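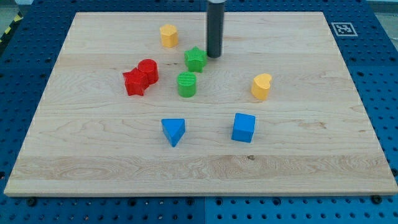

Shape blocks on the maple board, rod low beside the green star. The two red pieces are in contact.

13 April 2025, pushing cell, Garomville

Sunday, so the building is quiet and I can write properly. I want to put down the working rules for the block table before Heriberto comes back, because at the moment they exist in three places (the sheet on the door, Neusa's e-mail, and my head) and the three do not agree.

Start with the speed. The door sheet says 200 mm/s for the rod when it is lower than the block tops. Neusa's e-mail says 58. I ran both on Friday with the same layouts. At 200 the star blocks turn before they translate, and one time a cylinder went over. At 58 everything slides, but the long pushes are very slow and people will be tempted to change the value in the middle of a session. My decision for now: 58 when the tip is low, 200 only for travel above the blocks. Whoever changes it writes it here with initials. I do not want to find it again in a comment in the code.

Hazard tape. The rule is the same as for the big cell: with drives enabled, no feet past the yellow and black line. Last month I saw two visitors from Darley lean over the line to put a block upright. The arm was paused, but paused is not disabled, and our risk assessment says so in plain words. To touch a block by hand: stop, disable, wait for the lamp, then go in. Hadi finds this too strict for a toy on a board. I understand him, but the assessment was written for the arm and the arm is the same arm whatever is on the table.

Layouts. We need to agree what is a valid start. My proposal:

All eight blocks on the board and standing upright. Two of each colour, check against the list.
Touching pairs are allowed. Until now some people separated them before start, and some did not, so the results cannot be compared. The red star and red cylinder as they are today is a valid start, leave them.
No block with any part over the board edge.
Nothing placed on the square marker at the far right, and no hand lotion or coffee near it please. If the marker is moved, even a little, calibration is repeated from the beginning.

Question for Evdokia: do we name the blocks by colour and shape always? In the log I find "the star", and there are two stars. Same for the cylinders. I suggest always both words, colour first: green star, red star. For the heart and the cube it is not necessary today, but if we add more pieces in June it will be.

Tip height. I am less sure here. The procedure says the tip must be clear of the wood "by a visible gap". From the operator's chair I cannot judge this gap, and in the picture on top I also cannot say if the rod touches or not. So the sentence is useless as a check. Better to use a feeler gauge at the four corners of the board, once at the start of the day, values written in the table at the back of this notebook. The board is natural wood and moves a bit with the weather — I had to shim one corner in winter. Odair has the gauge set from Vieira in his drawer, he says we can keep it in the cell if it comes back clean.

Board fixing. I checked the bolts along the front. Not to be used as a hand rest or for hanging cables. If somebody loosens one, tag it.

Log sheet. After 72 pushes in the last series I had some 2 where the reset was by hand and not written. It is not many, but I had to throw away the complete block of data to be safe. A hand reset is not a mistake and there is no shame in it, only write the letter H in the last column. The Naltel sheet has no such column, so I have added it with a pen. Somebody should do it in the file.

To do:
new door sheet with one speed table (me)
remove the old e-mail text from the shared folder, Neusa agrees
ask Heriberto if "visible gap" comes from the standard or from us
gauge to the cell, Odair
decide the naming with Evdokia before the next series

Later, same day. Hadi rang. He accepts the disable rule if the restart is made shorter. Now it needs the full homing each time and I agree that it invites people to cheat. I will look if we can come back from disable without homing when the encoders have not lost power. Must be checked with the arm manual first, not tried.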